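**Tundley ward boundaries: objections close in April**

The draft map for the Tundley district council was posted on Thursday, March 19, 2020. It reduces the council from 23 members to 21 and redraws every ward except Trummer. Written objections are accepted until the end of April, by mail or through the clerk's web form. Objections sent by phone are not recorded.

The rule behind the map has not changed from the last review. Each ward should hold close to 3,000 registered voters per seat, and a ward may depart from that figure only where a river, rail line or parish border makes a clean division impractical. Pulard fails the test by a wide margin. It has one seat and 3,901 voters, the result of housing built north of the rail line after the last count.

The draft moves the northern part of Pulard into Sutia, which then gains a seat. The remaining part keeps its name and its single member. Two wards on the east side are merged, and three seats are removed there in total.
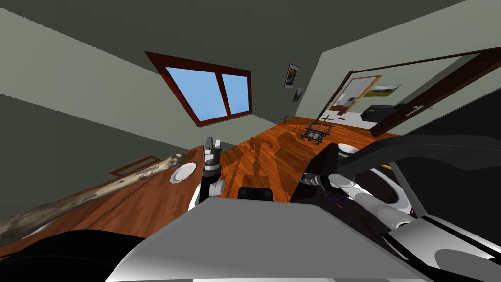

Most of the 47 comments received at the earlier stage concerned the Sutia change. Residents north of the line pointed out that their school and their polling place are both in Pulard. Pirmin Hollenstein, who prepared the map, replied in his notes that school catchment areas are set separately and are not affected by ward lines. The polling place would move, and the new address is not given in the draft.

A second group of comments asked for two-member wards throughout. The draft rejects this for the rural wards on grounds of travel distance but does not state what distance was used. We have asked for the figure.

An objection should name the ward, state which line is disputed and propose another. A proposal that changes one ward's total must show the effect on its neighbors. Voter totals by street are in the second annex to the draft. The annex uses the old street names in part of Sutia, so check entries against the index on its last page.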